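Clundari Brings Back the Joy of the Printed Snapshot with the Murnari Pocket Printer

BREDLOW – There is a shoebox in almost every family, usually on the top shelf of a closet, and it is full of pictures that somebody once held in their hands and laughed over. Clundari has been thinking about that shoebox for a good long while, and this March the company is delighted to introduce the Murnari, a small photo printer that turns the pictures on your phone into prints you can stick on the fridge, tuck in a wallet or mail to your grandmother.

The Murnari weighs 190 grams and slips into a coat pocket. It connects to a phone over Bluetooth, delivers a print in 18 seconds and holds 10 sheets of paper at a time. There are no ink cartridges to buy, and the free app lets you add a border, a date or a few handwritten words before you print.

"My mother wrote on the back of every picture she ever took, and I still go back and read those notes," said Hervé Rolland, founder of Clundari. "We wanted people to have that again, without giving up the phone they already carry everywhere – and we wanted it to be simple enough that you don't have to call your nephew to set it up." 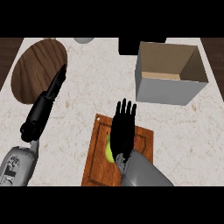

Round wooden board on a marble countertop, digital rendering.

Getting the colors right took the team the better part of two winters. Fabrice Arnaud, who leads product design, tried 66 versions of the print settings with families in and around Bredlow, many of whom kindly lent their kitchens, their birthday parties and their very patient dogs.

"Skin tones were the hard part, and candlelight was even harder," said Arnaud. "I have a drawer full of orange birthday cakes to prove it."

The Murnari comes in cream, moss green and brick red, with a charging cable, a wrist strap and a first pack of paper in the box. It will be sold through the Clundari online store and at Friesen camera shops, where staff will be happy to print a picture from your phone so you can see the results for yourself.

Review units are available to members of the press on request from the Clundari press office in Bredlow.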